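Visit notes - Clonov, Plornell site, February 28, 2022

Quick write-up before I forget it all. Went over to see how they set up and look after the hand-held grippers they use for the cloth folding work. We are thinking of doing the same at Brorken and I wanted to see the maintenance side, mostly. Everybody shows you the folding. I wanted the screws.

Got there late, parking was hopeless, missed the intro talk. Straight into the bench part, so if somebody has the slides please send.

The tool first. Two grippers per operator, one each hand. Parallel fingers, linkage arms, pads on the inside faces. Squeeze the grip and the fingers close, let go and they open. No motor in the ones they use for this. They say that keeps the upkeep simple and I believe it, there is not much on there that can burn out.

Morning check takes about 9 minutes a pair. I timed it. Goes like this:

Wipe pads with a damp cloth, no solvent. Solvent made an earlier batch go shiny and fabric slid right out.
Close fingers on a strip of paper and pull. Should drag evenly. If one side lets go early the fingers are out of parallel.
Pivot screws - feel for play, don't tighten by default. Overtight is worse than loose, the linkage gets stiff and the operator starts squeezing too hard without noticing.
Cable - run it through your fingers from the tool end, look for flat spots or a kink.
Lens wipe, then check the live view on both sides before anybody picks up a cloth.

They log it on a paper sheet. I asked why paper. Shrug. Works for them.

Pads get swapped at 2000 closes or when the ridges look rounded, whichever is first. Fleece is the hardest on them apparently, lint packs down between the ridges and you lose grip long before the rubber is worn. They brush it out with an old toothbrush at lunch. Pads come off with a small flat tool and new ones press on, took the tech under 5 minutes for a full set and she was talking to us the whole time.

After that we moved through to the folding itself, done on carpet in an ordinary room by the windows. I asked about doing it on a table and they do that too, diffrent days. 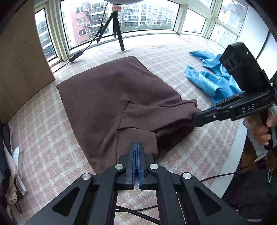 Fleece fold with two grippers, right-hand one holding the corner of the brown cloth. Pivot screws are the four round silver heads on the near tool.

Worth looking at those screws. All four can be reached from the top with the tool fully assembled. On our Smadi units you have to take half the cover off to get at the inner pair, and so of course we never do it. That alone was worth the drive.

Thread lock: they use the weak kind, tiny drop, only on screws that have already come loose once. Not on new ones. If a screw backs out twice they replace it and check the hole.

Cables are the main failure. Not the linkage, not the pads. Asked for a split and they didn't have clean numbers but cable trouble is most of what ends up on the repair bench. Usual place is right where it leaves the tool. What they do about it:

Slack loop at the wrist so the tool never pulls on the plug.
Floor runs kept off to the side wherever the operator kneels. Knees are bad for cables.
Spare cable for each pair, already tested, in the same box.

Repair bench was smaller than I expected. One desk, a lamp, bins with screws sorted by length, a tray of dead linkage arms kept for parts. Arms do crack now and then, normally after a drop. They don't glue them. Cracked arm goes in the tray, new one goes on, then the whole paper strip test again plus 35 slow open and close cycles before it goes back out. Seemed like a lot but they had a couple come back same day when they skipped it.

One thing I didn't love - left and right tools are set up slightly different for spring tension and the only marking is a bit of tape. Two of ours would get mixed up in the first week. I'd want a proper mark on the body.

Also no written rule on when to re-check the camera mount after a drop. Somebody said "when it looks off". Hmm. They said a new checklist is coming in September so maybe it's in there.

To do for us:

Order pads, at least two full sets per tool
Paper strip test starts now, costs nothing
Ask Smadi about screws you can reach from the top
Slack loops on all the wrist cables
Toothbrushes

Sandwiches were fine, coffee was not. They're happy to have a second group over, smaller one, so tell me if you want in. I have the blank log sheet scanned, will put it in the shared folder tonight or tommorow.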